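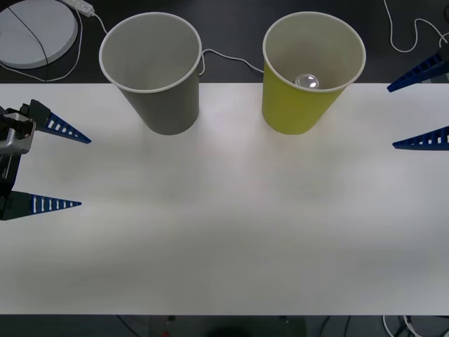 Page last updated: 07/11/2023

Bustaveck Student Robotics Club
Minutes of the general meeting

1. Minutes of the previous meeting
Approved without amendment.

2. Ball transfer task
The Roma team reported on its entry, in which two arms work over a white table with a grey cup and a yellow-green cup. The ball starts in the yellow-green cup and is to finish in the grey one. The team has logged 297 trials out of the 300 required. The remaining three will be run before the next meeting.

Members discussed whether the cups should be fixed to the table. The Nokik team was in favour. It was agreed that they should stand freely – the rules of the Sönmez Cup do not allow fixings.

3. Workshop hours
The room will close five minutes earlier until March. Keys are to be returned to the school office.

4. Membership
The club has 29 members. Two applications were accepted.

5. Any other business
A request for a second set of paper cups was approved. The Nokik team asked for more table time, and the matter was deferred.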